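About Kendcombe Grip Trials

Welcome, and thank you for stopping by. Most people who land on this page have come from one of our comparison reports and want to know who on earth writes forty paragraphs on fingertip wear, so let us introduce ourselves properly.

We are a small, independent test shop for robot grippers, arms, wrist cameras and the controllers that tie them together. People send us equipment, or we buy it ourselves, and we put it through the same ordinary jobs until we have something useful to say. Then we write it up in plain language, with the bad days left in. Our readers are mostly university labs, small manufacturers and a good number of folks building something in a spare bedroom, and we are very fond of all of them.

How we got going

The shop was started by Signe Hägglund and Ravinder Desjardins, who had shared a bench at a packaging company and had also shared a growing frustration with spec sheets. A sheet would promise so much grip force and so much stroke, and then the fingers would arrive and slide right off a bread bag. Ravinder began keeping a notebook of what each gripper could pick up and what it dropped. Signe borrowed the notebook, corrected his handwriting, and suggested that other people might like to read it. That notebook is still on the shelf by the front door, and you are welcome to leaf through it when you visit (mind the coffee stain on the Zistau pages, they are fragile).

We moved into our present building on Nivel Street one very hot July, carrying most of the benches ourselves. It has 1660 square feet of floor, a loading door that sticks, and better light than we had any right to expect at the price.

What we test, and how

The heart of our work is a list of 933 household and workshop objects, each with its own card. Some are easy. A wooden block is on there, mostly to cheer us up. Others are the sort of thing that makes a perfectly good gripper look foolish: a wet sponge, a single playing card, a grape, a phone cable, a sock turned inside out. Every gripper meets the same objects in the same order, and the person running the trial writes down what happened before talking to anyone else about it.

We try arms and controllers in much the same spirit. An arm gets a week of repeated moves with a light load and a week with a heavy one. A controller gets pushed through dropped connections, slow networks and a user who has not read the manual – a part that Ottar Wallin plays with real talent. For cameras we care a great deal about the view close to the fingers, and we compare wide lenses with narrow ones on the same task so that you can judge what you gain in coverage and what you give up in straight lines.

Cloth deserves a paragraph of its own, and if you ask Signe it deserves a whole building. Fabric bunches and slips, and it hides its own edges. A finger that closes beautifully on a box may push a hem away, or take up two layers when you wanted one. So we spend a lot of our time with hand-held grippers and everyday clothes, on beds and tables in real rooms, trying different finger shapes on collars, cuffs and seams before anything gets bolted to an arm.

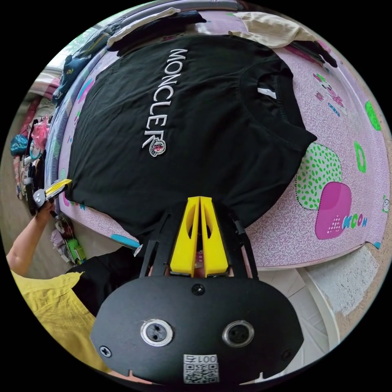 A black T-shirt on a pink printed bedsheet, with the hem between two slotted yellow fingers and a second hand-held gripper at the left edge of the shirt.

Working by hand first has saved us, and our clients, a great deal of trouble. You feel it in your wrist when a finger is too stiff, and you can swap it for a softer one and go again in the time it takes an arm to find its home position. Once we like a finger shape, we move it over to the arm and start the slower, more careful rounds.

The people

Signe runs the cloth trials and has the last word on every report. Ravinder looks after arms and safety, and he also answers the phone, so expect a long and friendly conversation. Zane Rebane came to us from camera repair and handles lenses, mounts and calibration. Ottar covers controllers and software. Jacobus Moodley makes our fingers, brackets and fixtures, and if you send us a drawing with a missing dimension he will write you a very kind letter about it.

Keeping it fair

We take payment for private testing, and we say so at the top of any report that grew out of it. Makers may read a draft to check the facts, but they cannot change a result or ask us to drop one. The Awwad Fund covers part of our public work, for which we are truly grateful, and it has no say in what we choose to test. As of 11 Feb 2024 our library holds 1061 trial write-ups, all free to read.

Come and see us

We open the shop to visitors on 2 afternoons each month, and school groups are always welcome by arrangement. Bring an awkward object with you if you have one. If it isn't on our list yet, we will make up a card for it and you can try it yourself at the small bench by the window. Write to us through the contact form, and please tell us if you need the step-free entrance, so that one of us can be there to wrestle the loading door open.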